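Evening Classes Are Back at the Strobel House This Fall

2013-05-20 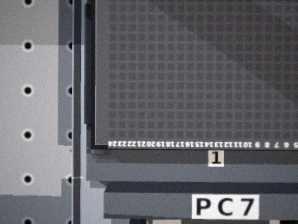
Department of Continuing Education and Community Programs

After a good deal of back and forth over the winter, and more phone calls than any of us care to remember, we are very happy to say that the evening class program will return to the Strobel House in September. The catalog is at the printer now and should be in mailboxes before the summer break, and there are 56 classes in it, which is the most we have been able to offer since the program moved out of the old high school.

Many of you will remember that the building closed its upper floor two years ago when the heating gave out, and that we spent the time since then scattered among church basements, the back half of the library and, for one memorable term of beginning Italian, the lunchroom at the fire station. People were wonderfully patient about it. Still, it will be good to have everybody under one roof again, and to be able to stop by the pottery room on the way out and see what the Thursday-nighters of old are up to (they have promised to come back, all of them, and to bring the cake).

Kerstin Heitmann, who took over the program in April, has been putting the schedule together with the teachers and says that the hardest part was saying no. "We had so many good ideas sent in," she told us. "I had a lovely proposal for a class on reading old family letters, and at first I could not find a room for it. Then Sabine gave up her storage closet, more or less, and now there is a room for it."

The Sabine in question is Sabine Harms, and her sewing and mending class has been running without a break for 14 years. She will be teaching two sections this time, one for people who already know their way around a pattern and one for those who would simply like to put a button back on and have it stay there. Please sign up early for the second one. It filled in a single afternoon last time, and the waiting list went on to a second page.

Languages are back in full, with Spanish, Italian, German and Portuguese at two levels each, along with a conversation hour that is open to anybody enrolled in any of them. The cooking classes have a proper kitchen again! There is bread, there is soup, there is a short course on preserving fruit that starts in the first week so as to catch the last of the plums, and there is a dinner class for couples or friends that was asked for so many times that we finally gave in. Choir, watercolor, bookkeeping for small shops, local history and the walking group all carry on as before, and the walking group would like it known that they go out in the rain.

Fees stay where they were last year for nearly everything. The cooking classes cost a little more because of the groceries, and we have tried to keep that as small as we could. There is also help available for anyone who finds the fee hard to manage. Ask at the front desk or write us a note, and it will be handled quietly and kindly. Last year the fund paid out around 3,000 dollars, and we would be glad to see all of it used again.

Registration opens in the middle of August, in person or by mail. The form is on the last page of the catalog, and extra copies will be set out at the library and the town hall. If you are registering for someone else, a parent or a neighbor perhaps, please write their phone number on the form and put yours beside it, so that we can reach the right person if a class has to move.

Parking is in the lot behind the building, and the side door with the ramp will be open every evening that classes meet. Coffee will be on in the front hall from half an hour before the first class. We are still short a few mugs, so if you have some to spare, drop them off at the desk any morning.

Questions about the program can go to Kerstin Heitmann at the Strobel House, extension 312.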